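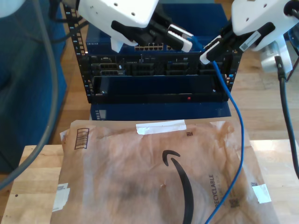
How long should a patch cable be for a small home rack? Long enough to make one easy curve from the port to wherever it's going, with a hand's width left over, and no longer than that.

I used to buy everything too long, thinking I was being clever, and then I'd spend half of August hunting for somewhere to stuff the extra. My friend Csenge Csonka finally talked me into measuring with a piece of string first. Run the string the way you want the cable to go – around the corner of the rack, down the side, wherever – then lay it flat against a tape measure. It takes a minute and it has saved me so much fuss!

A few other things I've picked up along the way. Hook-and-loop ties are kinder than plastic zip ties, and you can open them again when you change your mind (you will). Label both ends of every cable before you plug it in, even if you only have 4 of them. If you use Ethernet cables in different colors, write down what each color means and tape the note inside a closet door.

When you unplug one, press the little tab all the way down and pull on the plug itself, never on the cord. And please dust the vents now and then – a soft, dry paintbrush does a lovely job with everything switched off.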